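4. Folding and putting away the table linen

This section is for the Grerlow cotton cloths, size medium and large. For the napkins please go to section 5. If your cloth has the Hollis border, read also the note at the end, because the border does not like the iron.

Before you start

Clear the table and wipe it. Let it dry fully, otherwise the cloth takes up the water and you will get a mark in the storage box. Wash your hands also. A light cloth shows everything.

Check that the cloth is dry to the touch in the corners and along the hem. The hem is double and dries last. If it feels cool, hang it again for 60 minutes.

4.1 Laying out the cloth

1. Put the cloth on the table with the hem side down. The label should be at the corner nearest to you.

2. Open it completely. If the table is smaller than the cloth, let the rest hang on the far side, not on the side where you stand.

3. Smooth with the flat hand from the middle to the outside. Do not pull at the corners, this makes the cloth longer in one direction and the halves will not meet later.

4. If a fold stays up, do not press it down. Go to 4.2.

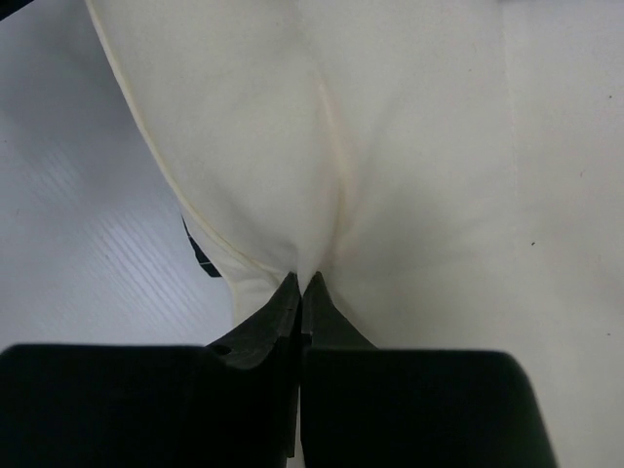
4.2 Taking out a standing fold. A standing fold comes when there is too much cloth in one place and too little in another. Pressing on it only makes a crease. You must lift the cloth a little and let it fall again. Take only a small tuft, as with the cream cloth on the blue-gray table, where the material is pinched to a narrow V and a raised, curving fold goes up from this point through the middle. Look first in which direction the fold runs, then work along it and not across. With a bigger handful you move the whole cloth and must begin again from step 1.

5. Pinch the cloth at one end of the fold. Hold it lightly.

6. Lift it to the height of a coffee cup and move it a little in the direction of the fold.

7. Let go, and smooth with the other hand. Repeat when necessary.

Caution: Do not pinch with fingernails or with metal tongs. The weave of the Grerlow cloth is open and a pulled thread cannot be put back.

4.3 Folding

8. Bring the far edge to the near edge. Match the corners first, then the middle.

9. Smooth again, this time from the fold toward you.

10. Bring the left side to the right side. For the large cloth, do this step two times.

11. Turn the packet over, so that the label is on top. In the cupboard you can then read the size without opening it.

4.4 Storing

Lay the cloths flat in the Prondstead box, with the heaviest at the bottom. The box takes 7 medium cloths. It closes also with more, but then the folds become sharp and you will need the iron. Keep it away from the heating pipe.

If you store for longer than one season, open the cloths in March and fold them along other lines - a fold which stays always in the same place becomes yellow.

Note for cloths with Hollis border: iron from the back side only, at low heat, with a thin towel between. Stop 2 cm before the border.

Spare labels and boxes can be ordered with part number 2836. Continue with section 5, Napkins.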